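Temps de lecture : 3 min

Rapport de projet : tenue dimensionnelle des tricots au lavage domestique
Antonina Hrynyshyn

2. Matériel et méthode

Le relargage de microfibres ayant été traité par le groupe précédent, la présente étude se limite au retrait et à la perte de masse. Les essais ont été conduits en avril sur un lave-linge Vokard à chargement frontal, réglé à 600 tr/min, avec la lessive liquide Ollell sans adoucissant. Chaque article a subi six cycles à 30 °C, suivis d'un séchage à plat. Les cotes ont été relevées au réglet avant le premier cycle, puis après chaque séchage, entre repères cousus au fil de polyester.

Deux familles d'articles sont distinguées : les petites pièces tricotées, de type chaussette, et les vêtements à surface duveteuse avec bande côtelée.
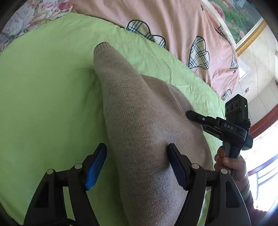
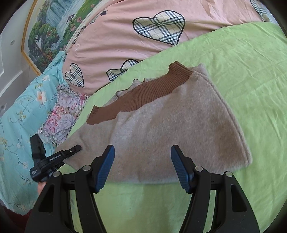

La masse a été déterminée après conditionnement de 24 heures en local ventilé. L'humidité relative n'y était pas régulée, ce qui constitue la principale source d'incertitude du protocole. La charge sèche totale atteignait 1127 g, complétée par aucun lest.

3. Résultats

Le retrait est plus marqué dans le sens des colonnes que dans celui des rangées. Il se concentre sur les trois premiers cycles, qui représentent plus de 600 des 1127 relevés exploités ; au-delà, les écarts restent inférieurs à la résolution du réglet. Les bords côtelés s'allongent légèrement au séchage, effet déjà signalé dans le rapport Flodcombe. La méthode de Jõgi, fondée sur le comptage des mailles, n'a pas pu être appliquée aux surfaces grattées, où la structure reste illisible sans rasage préalable de l'échantillon.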